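Ticket 647 - Trerville office, shelf unit in supply room, panel wobbles
Opened by: Annick Gilbert
Assigned: Shahram Naseri
Priority: low (was medium)
Status: open, waiting on parts

Annick Gilbert, 9:15 am
Shelf unit by the printer rocks when you pull anything off the top. Its the Hedasus one, oak color, came flat packed in June. Paper boxes are on the floor for now so please dont put them back up. Can someone look today?

Shahram Naseri, 10:40 am
Looked. Floor is fine, checked with a level. Feet fine. Side panel moves against the top when I push it, so its the joint. Tightened what I could reach. Better, not gone.

Shahram Naseri, 11:05 am
Back again after loading it with 4 boxes. Same wobble. One screw on the back rail just spins, hole is chewed up. Whoever put it together used a drill on it I think. Need to know which screws came in the kit, bag is long gone.

Magdalini Tsakiris, 11:30 am
Corkum has the same unit. Ours had two lengths in the bag, and the short ones are for the back rail only. If a long one went in the rail it will never pull tight. Manual is in the shared folder under Coppens (supplier name, not Hedasus, took me ages to find).

Shahram Naseri, 1:20 pm
Thx. Found manual. Page 19 has the rail, step 15 is the corner. Pulled the spinning one, its a long one. So yes, wrong screw. Will do matchstick + wood glue in the hole and put a short one in tomorow. Unit stays empty til the glue sets.

Annick Gilbert, 1:35 pm
Ok. Do we need to replace the panel? I have to tell Asanka if theres a cost.

Shahram Naseri, 2:10 pm
No. Wood looks ok to me where the other screws go in. Adding pic.
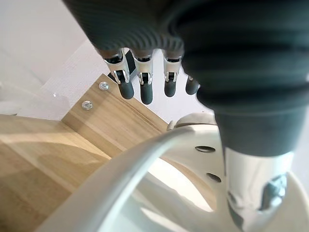
Oak-colored panel, two cross-head screws near the corner.

Magdalini Tsakiris, 2:25 pm
Dont go at those with a power driver. Hand screwdriver, quarter turn at a time, stop when it bites. We split one of ours that way.

Shahram Naseri, 2:30 pm
Yep, hand only.

Asanka Munasinghe, 3:00 pm
No cost then, good. Short screws, do we have any? If not ask Mehrangiz Babaei, she orders for both sites.

Shahram Naseri, 3:10 pm
None here. Asked her for one bag. Glue goes in first thing, screw when the bag shows up. Leaving ticket open.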